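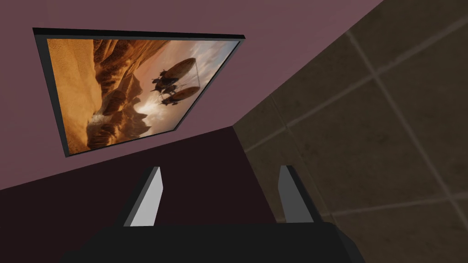 Deserts cover a large part of the Earth's land, and most of them have very little sand. Bare rock, gravel and hard, cracked ground are far more common than dunes. Wind does some of the shaping, but running water does more, even where rain falls on only a few days a year. Cliffs with ridged, layered faces, like those in the framed desert picture, are typical of country where some bands of rock wear away faster than others. Soft bands crumble back and harder ones are left standing out as ledges.

Chapter 4: Dry Lands

Cecilia Annan
August
6 min read

Search this book Go

The Nartey Basin will be our main case study. It lies 453 metres above sea level and receives 135 millimetres of rain in an average year. Most of this comes in short storms, when dry channels fill within an hour and carry stones down to the basin floor.
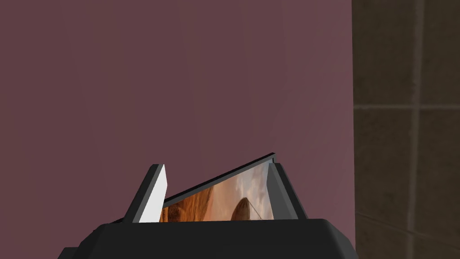
The stones are dropped where the channels leave the hills and the water slows. Over time they build up into wide, gently sloping fans — the largest, at Gorham, is 40 metres thick at its upper end. Section 4.1 explains how a fan grows. Section 4.2 deals with salt flats, and Section 4.3 with the wells at Tuluteck.

Before reading on, look up these terms in the glossary: erosion, evaporation, wadi, water table.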